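The Thursday my arm forgot where the table was

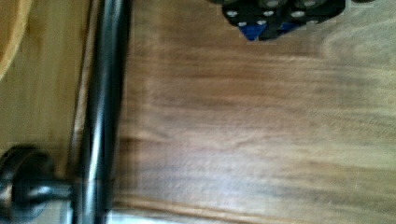
Posted by Ermira Kelmendi in Workshop Diary | June | 4 comments

Several of you have been kind enough to ask how the arm is getting on, and I've been putting off answering, partly out of busyness and partly (I'll own up) out of embarrassment. We had a bump. A proper one, with a noise that brought my neighbour to the back door in her slippers, and I've needed a little while to feel like writing it down.

For anyone new, I do small sorting and handling jobs at home in Sistolstead, with a secondhand arm I bought from Evier when they cleared out their old demonstration kit. It looks down at the table through a little camera at the wrist, and most days it is a patient and rather soothing thing to share a room with. You get used to the blue tips drifting about over the wood while you drink your tea.

On Thursday I had stopped it halfway through a run so that I could answer the door. When I came back I restarted the program from where it had left off, as I must have done dozens of times, and instead of easing down towards the table it went straight at it. No slowing, no pause at the safe height, just down. I had my left hand resting on the wood, a bit further along than I ought to have done, and I snatched it back and hit the red button with the other one. Nothing touched me, I'm glad to say. The table has a dent in it which I can feel with my thumb, and one of the tips had shifted in its mount.

I spent that evening going through the log with a biscuit tin at my elbow, and found the trouble at line 763. The arm had been told that the tabletop was 28 millimetres lower than it is. That was the figure for my old bench, the one I gave away in the spring, and it had been sitting in a backup settings file all this time. Restarting after a pause loaded the backup and a fresh start didn't, so I'd been getting away with it whenever the pause happened to come high up, with the next move going sideways.

I wrote to the Nechyporuk forum, where people are endlessly generous with their evenings, and a very nice person there pointed me to the Banuretti add-on, which compares the two settings files and refuses to move if they disagree. I've put that in. I've also set the top speed for the first 14 seconds after any restart so low that you could knit a row while you waited, and I've deleted the old file, and then gone back and checked that I really had deleted it.

The other change is to me. My hands now stay off the table while the power is on - both of them, including when I only want to brush a crumb away. I knew this rule perfectly well. I would have told any of you off for breaking it! But the arm had behaved itself for so long that I'd begun treating it like a sewing machine, something you can sit close to and half watch.

It's back at work now and I've run the restart over and over, first with a folded towel on the wood and then without. I still hold my breath a little on the way down. The dent I'm going to leave, although if anybody has had luck raising one with a damp cloth and an iron, do tell me in the comments, as I may yet change my mind.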